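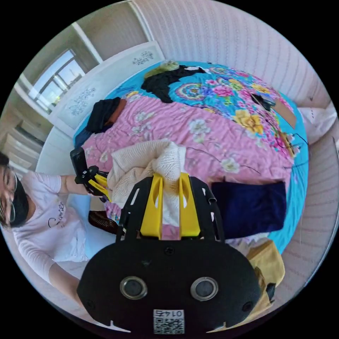
The Jumper Question

Every year, when the heating goes off for good, the Turkholm household newsletter gets the same letter in different handwriting. It asks how to fold a chunky knit so that it will fit in a drawer, stay folded and not come out in October looking like something the dog has been guarding. We have printed three answers over the years and they contradict each other, so consider this the fourth.

Start on the bed. Tables are too narrow for a proper jumper with its arms out, and the floor is where the fluff lives. Make the bed first, smooth the cover as flat as it will go and clear off whatever has collected there since the morning. A patterned cover is a help with cream or oatmeal wool, which vanishes on a white sheet and leaves you patting about for the cuffs.

Lay the jumper face down. A loose knit will not lie flat at the first attempt, or the second. It slumps into a heap in the middle and has to be coaxed out again by the hem and the shoulders. Go gently. Pick it up by a pinch of the weave and you will get a small peak in the fabric that stays there until the next wash — a nipple, to use the word our Mistadley readers objected to last time.

If there are two of you, take a side each. This is quicker in theory. In practice one person folds the left sleeve straight across and the other folds the right one down at an angle, and there follows a discussion. Agree on the sleeves beforehand. Straight across, then doubled back, gives the flattest parcel.

Then fold the bottom third up and the top third down over it. Don't press. Thick wool holds a crease with the same loyalty it shows to cat hair.

On hangers, our position has not changed. A heavy jumper on a hanger will be over two inches longer by August and will have shoulders like a startled bat. The reader who wrote in to say that hers has hung since she was 26 without harm is invited to measure the sleeves.

On drawers, stack no more than 3 deep, heaviest at the bottom. Cedar balls are pleasant. Lavender bags are pleasant too, though the moths in our airing cupboard seem to treat theirs as a garden.

The folding morning is in the upstairs room at Turkholm as usual, from ten o'clock. Bring 2 jumpers, one easy and one that has beaten you. Tea is provided, biscuits are not, and vacuum bags will be discussed at the end by those with the stamina.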